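Two-Arm Gear Cell: Fault FAQ
Last updated 18 Oct 2022 by Miroslava Semeniuk

Questions we keep getting since the dropped gears in May, with the answers as they stand. Some of them are thin.

What went wrong?
The right arm let go of a gear before it was seated on its peg, then carried on and logged the cycle as complete. Out of 200 cycles, 18 ended that way. The log shows no error for any of them, and that bothers me more than the drops do.

Didn't Trokia say it was fixed?
Trokia sent an update and called the matter closed. We ran 87 cycles on it and had six more drops. Make of that what you like.

Is it the fingers?
Nektarios Kalogeropoulos thinks they wear smooth and lose their hold. Maybe. We swapped in a new pair and the next drop came the same afternoon, so I wouldn't order a box of them yet.

Is it the cables?
This is Wilma Wouters's theory – a cable pulls on the wrist when the arm reaches across, and the grip shifts a little. It fits more of the drops than anything else I've heard. It hasn't been tested properly.

Could the cameras be off?
They were checked against the plate and passed. The check was written by the same people who wrote the grip routine, so I'd like a second one from somebody else.

What does the job look like?
Small spur gears go onto the pegs of a round metal plate, over a dark cloth.

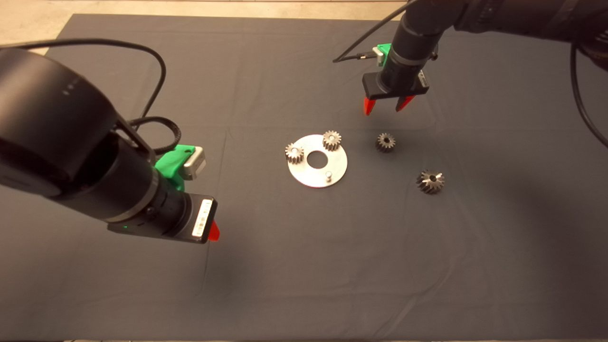
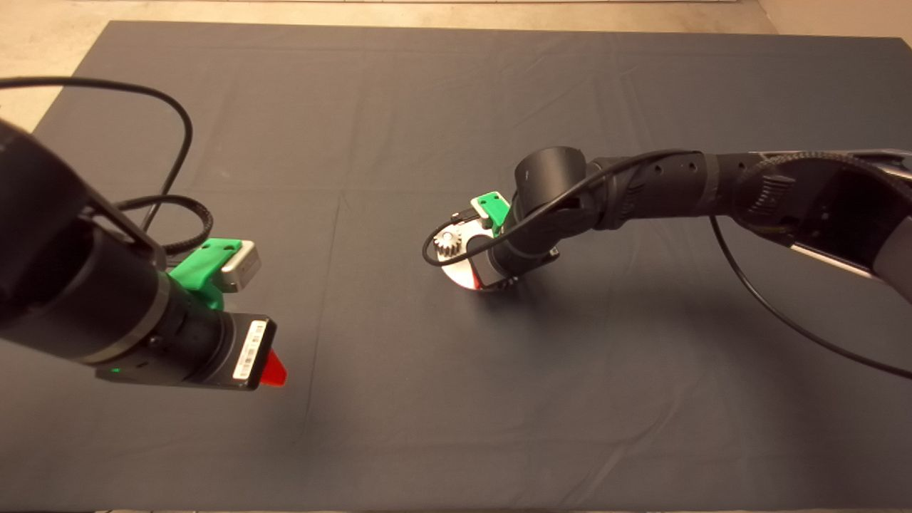
Two gears on their pegs, one peg still empty:
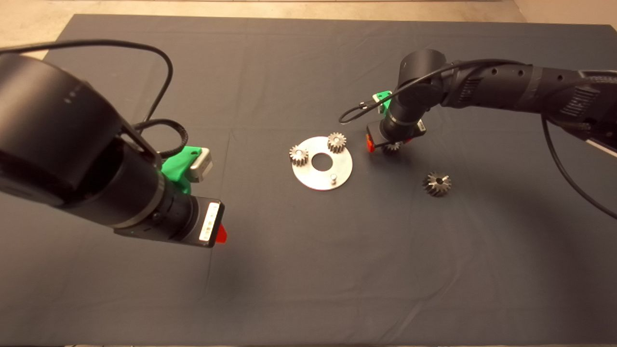
Can I reach in and pick up a dropped gear?
No. Press the stop first and wait for both arms to settle. A paused program isn't a stopped robot, and Ketsara Jitpraphai has a bruised knuckle from finding that out.

Should I trust the "cycle complete" message?
Not yet. Look at the plate. If a peg that should have a gear doesn't, write down the cycle number and leave the gear where it fell.

When will the cell go back to running unattended?
When we can make the fault happen on purpose and then make it stop. Trokia would like an earlier date. They can ask Evanthia Vrettos, who signs for it.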